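5.3 Défaut : câble accroché pendant un transfert à deux bras

Cette section concerne la cellule Trasside à deux bras, quand on manipule un objet qui possède un câble (casque, chargeur, petite souris). Le défaut s'affiche avec le code 311 sur le pupitre. Il signifie que l'effort mesuré au poignet a dépassé la limite et que les deux bras se sont arrêtés en position.

Attention : après un code 311, les bras restent sous tension. Ne mettez pas la main entre les deux pinces avant l'étape 2. 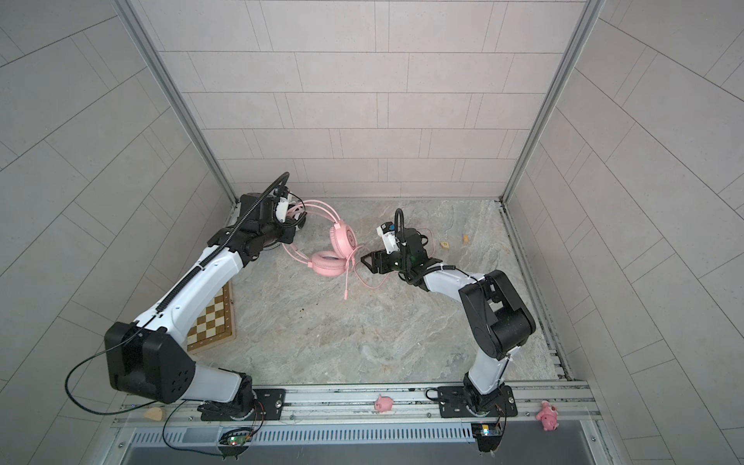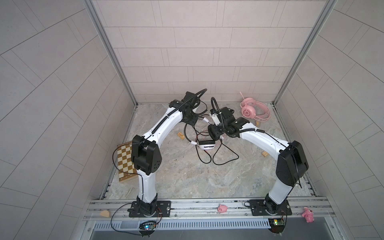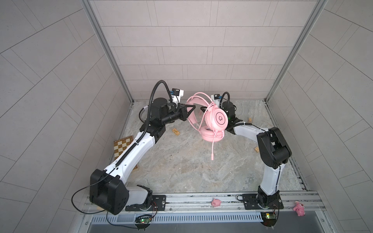
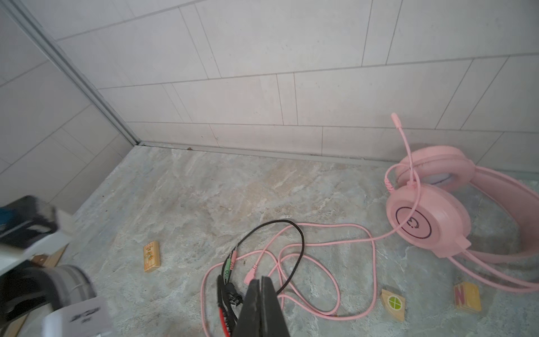
Le code 311 vient presque toujours d'une boucle de câble prise par une pince ou par un coin d'objet, et l'opérateur ne la remarque pas toujours sur la vue générale. Il faut donc regarder aussi la vue du poignet avant de relancer. Sur la quatrième vue, le câble rose du casque fait plusieurs boucles sur le plateau, et un câble noir tressé passe en arc par-dessus. Dans une telle situation, ne commandez pas de levage.

Procédure de reprise

1. Appuyez sur l'arrêt d'urgence. Attendez que le pupitre affiche « Repos ».

2. Coupez l'alimentation des deux bras avec la clé, puis retirez la clé et gardez-la sur vous.

3. Si l'objet est encore tenu, soutenez-le avec une main et ouvrez les doigts de la pince avec la molette manuelle. Ne tirez jamais sur le câble pour libérer l'objet.

4. Défaites les boucles à la main. Posez le connecteur et les fiches loin des doigts de pince.

5. Contrôlez que les gaines noires des bras ne sont pas pincées au niveau du coude.

6. Remettez la clé, rétablissez l'alimentation et choisissez « Retour lent ». Restez près de l'arrêt d'urgence pendant tout le mouvement.

7. Relancez le programme au début. La reprise au milieu d'un transfert n'est pas autorisée.

Note : la limite d'effort est réglée à 42 en usine (paramètre 19). Ne l'augmentez pas pour faire disparaître le code. Yaqin Yao a essayé cela en juin sur la cellule de Bamirholm et une fiche a été arrachée.

Si le code revient deux fois de suite avec le même objet, notez l'heure et le numéro du programme, et prévenez Declan Nic Aodha avant un nouvel essai.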